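开个串，记一下我那条机械臂。上次说三月前要让它能自己收桌子，现在看有点悬，先写着

地点还是Nillden，共享工坊最里面那张台子。家里放不下，底座一开机邻居就敲暖气管

进度：底座装完了，大臂装完了，小臂拆了又装，夹爪还是一堆零件

底座用的是Egilsson的铝型材，截面很扎实，就是T型螺母巨难塞。塞歪了一个，卡死，拿一字批撬了半小时，手上多个口子

关节电机是Harkico的二手货，一箱买的，997块，运费另算。到手有一个编码器线断在根部，卖家说"不影响使用"

影响的。影响大了

断线那个自己焊的。焊点丑，热缩管套了两层，先这样

控制板Zirnon，之前打印机上拆下来的那块。别问为什么不买新的，钱都进电机那箱里了

供电这块踩了坑，单独说一条

一开始所有关节共用一路电源，空载没事，大臂一抬，板子就重启。抬，重启，抬，重启。我还以为是固件，刷了一晚上固件

后来拿示波器一看，电压往下掉一大截，控制板跟电机抢电。分成两路，地共到一点，好了。固件白刷了

教训：先量电压在怀疑代码

走线。小臂转到底会扯线，拆开重走，从关节中间穿过去，留了个弯。现在转到头还有余量，不多

扎带剪口一定要剪平！！那天袖子被刮出一根长线头，心疼

减速箱3D打印的，摆线，第一版用PLA，跑一会儿就软了，能闻到味。换了尼龙，收缩率没调，轴承压不进去

尼龙第二版，孔放大一点点，压进去了，又有点旷。晃一下小臂末端能看见抖

现在用的是第三版，轴承外圈抹了点固持胶。有点赖皮但是能用

有人私信问为什么不直接买现成的臂。因为贵。因为我想知道里面怎么转的。主要是贵

好，说软件

运动学那部分抄自己以前的作业，DH参数填错了一行，手腕方向反的。让它往前伸，它给自己挠背

改完之后末端能走直线了，肉眼看是直线。拿笔绑上去画了一条，中间有个小鼓包，位置刚好是肘关节换向的地方。回差，还是减速箱

补偿表写了一版，换向的时候多走一点。鼓包小了，没消失。先放着

急停按钮装了。红色大蘑菇头，装在桌子外侧，手一拍就到。这个排在所有功能前面，别学我先跑后装

第一次跑的时候没装，大臂自己甩下来，砸在台面上，台面多了个坑。工坊的台面。已经补了木粉胶，颜色不太对

有评论说重力补偿，对，就是没写重力补偿。现在写了，断电还是会垂下来，准备加个弹簧

弹簧买了三种，都不合适，要么拉不住要么把大臂顶上天。再看看

好，夹爪。这个卡最久

第一版一个舵机带齿轮，两指平行开合，抓积木行，抓瓶子就滑。手指内侧贴了硅胶垫，好一点

硅胶垫用双面胶粘的，抓几次就搓下来了，卷成一条。换成打印一圈燕尾槽卡进去，不掉了

第二版想做成带连杆的，指尖能稍微跟着物体转。画图两天，打印一天，装上发现连杆跟外壳打架。锉刀上

力反馈没有。就读舵机电流，超过一个值就当夹住了。很糙，捏鸡蛋别想

捏过了。别想

因为真臂老在修，抓取这块先搬到仿真里做了，不然天天等零件，代码一行不动

仿真里没拿我自己那条，模型还没导完，惯量全是瞎填的，一跑就抽搐飞出去。先拿现成的单臂模型顶着，白的，黑夹爪

逻辑先跑通，回头再换成我的。关节数不一样，到时候肯定还要改一轮，知道，别骂

场景我是往乱了摆的。桌上干干净净，抓什么都成功，没意思。真桌子哪有那样的，我自己的台子上现在就有半杯茶、卡尺、一袋螺丝

所以餐具、瓶瓶罐罐、番茄什么的都往上堆，高的矮的混着放，互相挡着

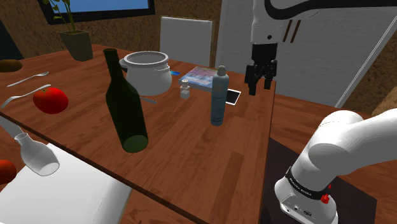

现在的做法：先挑没被挡住的抓，从上往下抓，矮的东西夹爪竖着下去，高的瓶子从侧面来

从侧面来的时候容易扫到旁边的小东西。路径规划留的间隙太小，加大了，结果有一半姿态够不着。又调回来一点

1月那几天基本都耗在这个间隙上。2024年1月31日晚上跑了一轮完整的，17次抓取，成功6次。记在这里，省得以后吹牛

失败的大多是滑。剩下的是规划超时，站着不动，像在思考人生

圆的最烦。番茄一碰就滚，夹爪还没合上它先走了。摩擦系数我调高了，合得慢一点，有改善

但是摩擦调太高就是骗自己，真硅胶没那么粘。准备拿真夹爪拖着东西测一下，弹簧秤，土办法

扁的也烦，贴着桌面，手指下不去。想过先推到桌边再夹，写了个推的动作，推过头，掉地上了。仿真里掉地上不心疼，这点好

玻璃瓶的问题：仿真里我直接读位姿，作弊的。换成真相机，深度图遇到透明的就是一个洞。这个还没想好

有想法的说一下，别说贴标签，贴标签我也会

另一个坑，仿真里的碰撞体。锅那种中间空的，如果用凸包，等于里面是实心的，夹锅沿永远夹不到，夹爪悬在上面下不去。查了好久，以为是规划器的bug

把网格拆成好几块小凸包，就下去了。慢了一些，能忍

手把也是一样的道理，单独拆一块

电脑风扇现在跟打印机一个声音。物理步长调大了会快，但是东西会自己在桌上抖，抖着抖着就走了。调回来

评论里问速度的：同一台机器，开渲染跟不开渲染差很多。调逻辑的时候不开，出问题了再开窗口看是哪里蠢

真臂这边同步：腕部支架重新画了，壁厚加了，螺丝改成从外面拧，之前那个要先拆三个件才能摸到一颗螺丝，谁设计的，哦我

支架打印到一半断料，接着打有一圈印子。用力掰了掰没断，装上了

螺丝统一换成内六角，十字的全滑丝了。一盒里数了数还剩66颗，够用到夹爪装完

清单发一下，好几个人要：Egilsson型材，Harkico电机（二手，自己查编码器线），Zirnon板，尼龙料，硅胶片，两路电源，急停。价格别照我的来，我那是捡漏

图纸等夹爪定了再放，现在放出去你们打出来的跟我一样会打架

接下来：测摩擦，导自己的模型，惯量老老实实称重算。小臂已经拆下来准备上秤了，厨房秤，量程刚好够

底座那颗卡死的螺母还在里面，响。一转就响。拆底座得的话要把线全拔了，不拆

刚又跑了几次，高瓶子夹住的位置太靠上，一提就转。把抓取点往下挪，挪到瓶身，稳多了。番茄还是滚

工坊快关门了，打印机里还有一个手指没打完，留它自己打。明天接着写夹爪那段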